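**Ticket 563 — Simulation station, visitor demonstration: cloth contact and grip timing**

Status: Resolved, one item carried forward
Opened by: Visitor Programs, Vistora
Assigned to: Silvana Miranda, Simulation Support
Site: Khunthong building, second floor demonstration room
Period: January 2020 open day

**Reported problem**

During the morning rehearsal for the open day, the simulated tabletop demonstration slowed each time the arm was brought low over the red plaid cloth. The host reported that the fingers closed late after the command was given, and that on two attempts the cloth moved before the fingers reached it. The display continued to update and no error message appeared. The station was running the Turnari scene package with the default cloth settings.

The first visitor group was due before noon. Visitor Programs asked whether the demonstration should be withdrawn or replaced with a recorded run.

**Initial checks**

1. The station was restarted and the scene was reloaded from the local copy. The delay was still present.
2. The second display was disconnected. No change.
3. The arm was moved through its full range well clear of the cloth. Motion was normal and the fingers answered at once.
4. The arm was lowered toward the cloth in small steps, with both camera views open. The delay returned at close range.

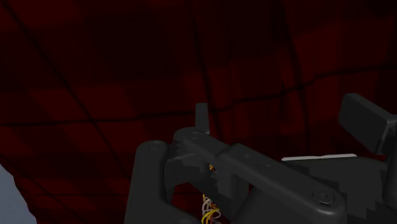
The delay was therefore tied to contact calculation, and the arm controller was ruled out. The log supported this finding. Solver passes per step rose from the usual 20 to the limit of 2,000 when the fingers came near a wrinkled section of fabric, and the simulation waited for each pass to finish before accepting the next command.

**Cause**

The contact margin on the cloth had been raised in September for a separate Ferka trial and was never returned to its standard value. With the larger margin, the fingers were treated as touching the fabric well before they reached it. This also accounts for the early cloth movement described by the host.

**Action taken**

- Contact margin restored to the Turnari default.
- Solver limit lowered for the demonstration profile only. The engineering profile was not changed.
- Scene reset to the start position and saved under a new profile name, so that hosts do not load the trial settings by mistake.
- Host notes updated: reset the scene between groups, and do not drag the cloth by hand while the arm is moving.

The arm was then raised, the fingers were opened, and the overview camera was selected for the host's check.

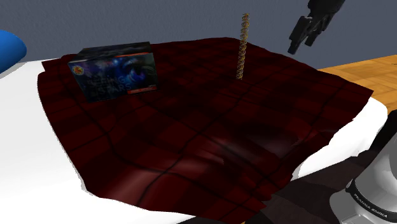

*Overview camera: gripper open and clear of the red plaid blanket, with the carton and the gold chain-like object standing to its left.*

**Verification**

The host ran the full script 41 times across the day, including the rehearsal repeats. No late finger response was logged after the change. One group asked to see the close view for longer than the script allows — this caused no slowdown, and the host may offer it again.

**Carried forward**

The carton artwork is hard to read on the room projector. Visitor Programs has requested brighter lighting in the demonstration profile. This is a display matter and has been moved to a separate ticket with low priority.

**Closing note, S. Miranda**

Any team that changes cloth or contact values on the shared station should save them under its own profile and record the change in the station log. Ferka has been informed and has confirmed that its trial values are stored elsewhere. Visitor Programs has accepted the fix.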